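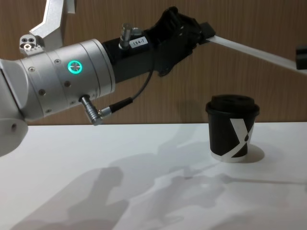

Advent start date and the four-candle count when Christmas Eve is the fourth candle day

Skanero Parish Musicians Board > Calendar and Rubrics

ordo_reader
I need to fix the hymn schedule for December and want a check on the rule before I print. My understanding is that in the Western calendar the season begins on the fourth Sunday before Christmas Day, counting back and not including Christmas Day itself. In years when Christmas Eve is a Sunday, the morning is still Advent and the evening is Christmas. Our hall calendar (printed by Gusero, the diary people) starts the season a week earlier than I do. Which is right?

tallis_alto
You are. The simple test is the feast of St. Andrew, November 30. The season starts on the Sunday nearest to it, before or after, or on the day itself. That gives a range of November 27 to December 3. If Christmas Eve is a Sunday you get the latest possible start, December 3. The diary has probably counted four full weeks back from Christmas Day.

Mārtiņš Ozoliņš
Agree on the start date. I would add that the fourth week in such a year has no weekdays in it at all. Anything you have marked for "weekdays of the fourth week" gets dropped. We found this out when the choir folder had three anthems assigned to a week that did not exist.

pedal_reeds
Depends on the tradition. In Milan the Ambrosian rite keeps six weeks and starts in mid-November. The Orthodox Nativity Fast is 40 days and starts on November 15 (on whichever calendar the church follows). "Western" is too broad in the first post.

ordo_reader
Noted. I should have written Roman and most Protestant use. We are Lutheran, so it holds for us.

tallis_alto
The O Antiphons are the other thing to look at. Roman use starts them on December 17 with O Sapientia. Medieval English use started on December 16 and added O Virgo virginum at the end. Both finish on December 23. The hymn "O come, O come, Emmanuel" is a paraphrase of the Roman seven and puts Emmanuel first, so if you sing a verse a night you have to rearrange it.

grebe
We don't rearrange it. We sing the first verse every night as a refrain and add the proper verse after it. Congregation is used to it and there are fewer page turns.

tallis_alto
Then on December 23 you sing the Emmanuel verse twice.

grebe
Yes. It has never been a problem.

pedal_reeds
It defeats the purpose of the sequence, which is to hold that title back until the last evening. If you want something sung every night, use the "Rejoice" refrain alone.

grebe
That is a choir argument. Half our people come to one of those evenings and no others, and they want the verse they know.

ordo_reader
Back to practical matters if possible. Candles. Our wreath uses three purple and one rose, with rose lit on the third week. The new supply list from Rito has four blue. Is there a rule?

Mārtiņš Ozoliņš
No rule. The wreath is a custom, started in German Lutheran homes, and it has no fixed place in the rubrics for color. Blue is common in Scandinavian and a lot of American Lutheran use. If you go to four blue, the rose drops out, and somebody will ask you where it went. Put a line in the bulletin.

kazl_lower_hall
For quantity: we order tapers for the Christmas Eve service from Kazlauskienė in cartons of 1,000 and used 989 last year across both services, so next time it will be 2,000. Order before the season starts. Paper drip guards come separately and the small size does not fit their taper.

pedal_reeds
Two cartons for 11 spare seems generous.

kazl_lower_hall
11 spare is too close. Tapers also break in the carton, and leftovers keep fine if stored flat.

tallis_alto
One more on the schedule. With Christmas Eve on the fourth candle day, do you light all four in the morning and the center candle in the evening? We do, with the paraments changed over in the afternoon. Allow 2 hours for that if the flowers are going in as well.

ordo_reader
Same plan here, morning service at 10:00, changeover after lunch, first Christmas service at 4:30. I will print with December 3 as the first week and add a note about the diary. On the antiphons I will go with the December 17 start and the verses in proper order.

grebe
Your people will ask for the first verse.

ordo_reader
They can have it on the 23rd.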